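Zwischenbericht an die Stiftung Kanagaratnam
Projekt: Mundartarchiv Tenditz, zweites Förderjahr
Stand: 14. November 2020

Sehr geehrte Damen und Herren,

im Antrag hatten wir zugesagt, bis zum Herbst sämtliche Tonbänder aus dem Nachlass der Heimatfunkstelle Denov zu erschließen. Sämtliche waren damals 100. Inzwischen sind es 351, denn der Dachboden des ehemaligen Pfarrhauses hatte noch eine Rückwand, und hinter der Rückwand war noch ein Dachboden. Wir bitten, den folgenden Zahlen mit diesem Wissen zu begegnen.

Digitalisiert sind alle 100 Bänder des ursprünglichen Bestands. Zwei davon enthalten ausschließlich Blasmusik und wurden aus der sprachlichen Auswertung genommen, obwohl einzelne Zwischenrufe durchaus mundartlichen Charakter haben. Im Wörterverzeichnis stehen derzeit 1.145 Einträge. Für »regnen« haben wir erfreulich viele Belege, für »Sonnenschein« einen, und der ist ironisch gemeint.

Die Verschriftlichung geht langsamer voran als geplant. Der Zeitplan nahm an, dass die Gewährsleute nacheinander sprechen. 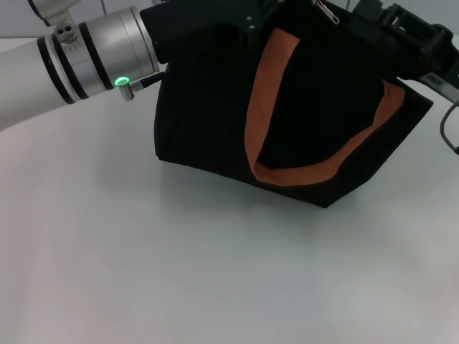 Agnese Žukauskas hat den Entwurf dieses Berichts gelesen und merkt an, der Zeitplan sei schon bei Antragstellung Literatur gewesen; man solle lieber weniger Bänder gründlich verschriftlichen, als bei jedem dritten Satz »unverständlich, Gelächter« zu notieren. Wir schließen uns dem an und haben die Transkriptionsregeln im Oktober entsprechend gekürzt. Das Gelächter bleibt drin, wird aber nicht mehr nach Lautstärke unterschieden.

Finanziell liegen wir im Rahmen. Die Mittel für Reisekosten wurden kaum abgerufen, die für Telefon dafür vollständig. Eine Umwidmung beantragen wir mit gesondertem Schreiben, diesmal auf dem richtigen Formular.

Offen ist die Rechtefrage bei den Drirkutton-Gesprächen. Die Erbengemeinschaft hat grundsätzlich zugestimmt, möchte aber vorher hören, was der Großonkel über sie gesagt hat. Wir haben um Geduld gebeten.

Mit freundlichen Grüßen
Selvaraj Bhuiyan
Projektleitung

Anlagen: Mittelabruf, Bandliste, Wörterverzeichnis A bis K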